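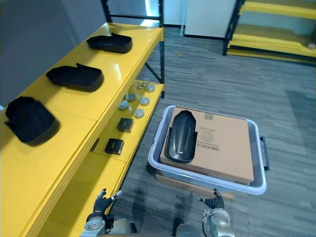
Gelbes Regal und Kunststoffbehälter, gesehen vom Kopf des Roboters. Foto: Rirnus

Man sitzt hier nicht am Computer, wenn man einem Roboter etwas beibringt. Man steht, man trägt eine Brille und Handschuhe, und nach einer Stunde spürt man die Schultern. So beginnt unsere Gesprächspartnerin, die bei Rirnus in Brultereck die Aufnahmen leitet und ihren Namen nicht in der Zeitung lesen möchte. Seit Juli sammelt ihre Gruppe Beispiele für ein lernendes System, das später im Lager Teile sortieren soll. Das Projekt heißt Nikora.

«Eine Aufnahme nennen wir Episode», erklärt sie. «Die Person bewegt ihre Hände, der Roboter bewegt seine Hände mit, und alles wird gespeichert: das Bild, die Gelenke, die Kraft der Finger.» 900 Episoden sind bis heute im Archiv. Ob das viel ist, frage ich. «Für einen Menschen ist es viel. Für das Modell ist es ein Anfang.»

Die Aufgabe klingt einfach. Auf den gelben Regalen liegen Teile: schwarze Schalen, runde silbergraue Scheiben, kleine schwarze Schachteln. Der Roboter soll ein Teil greifen und in den Behälter auf dem Boden legen. Ich habe gedacht, die Schalen seien wegen ihrer Größe schwieriger. Sie widerspricht mir höflich. «Die Scheiben sind schlimmer. Sie sind flach, und der Finger schiebt sie weg, bevor er sie hat. Außerdem glänzt das Regal. Auf einer glänzenden Fläche sieht die Kamera auch den Schatten und das Licht vom Fenster, und das Modell muss lernen, was davon ein Ding ist.»

Man könnte das Fenster mit einem Vorhang schließen. Das haben sie in der ersten Zeit auch gemacht und dann wieder aufgehört. «Mit Vorhang waren die Daten sehr schön, aber alle gleich. Am Morgen ohne Vorhang hat das Modell nichts mehr gefunden.» Jetzt wird bei jedem Wetter aufgenommen, und die Teile werden nach jeder Episode neu hingelegt, manchmal schräg, manchmal nahe an der Kante.

Für die Bedienung sind 5 Personen angelernt, zwei davon arbeiten jeweils gleichzeitig: eine steuert, die andere legt die Teile und notiert. Ich frage, ob man in den Daten erkennt, wer gesteuert hat. Sie lacht. «Sofort. Der eine greift schnell und korrigiert danach, die andere wartet lange über dem Teil. Wir wollen beides behalten. Nur das Zögern ohne Grund schneiden wir weg, sonst lernt das System auch das Zögern.»

Auch misslungene Griffe bleiben erhalten, sie bekommen ein eigenes Zeichen in der Liste. Die Software für diese Liste kommt von der Firma Stetsiuk und wurde im Laufe der Arbeit sieben Mal geändert, meistens auf Wunsch der Bedienenden. Zuerst gab es dort nur «gut» und «schlecht». Jetzt kann man auch festhalten, dass ein Teil zwar im Behälter liegt, aber falsch herum.

Was sie sich für dieses Jahr wünscht? «Mehr verschiedene Räume», sagt sie nach einer Pause. «Wir kennen unseren grauen Teppich zu gut. Ich möchte einmal auf einem Betonboden aufnehmen, mit anderem Licht.» Eine Halle dafür wird noch gesucht.

26.01.2024

Zuletzt erschienen
Brultereck: Neue Buslinie zum Gewerbegebiet
Wenn die Maschine den Karton nicht erkennt
Ausbildung in der Lagertechnik: Was sich ändert
Stetsiuk erweitert die Werkstatt
Leserbriefe zum Thema Arbeit und Automaten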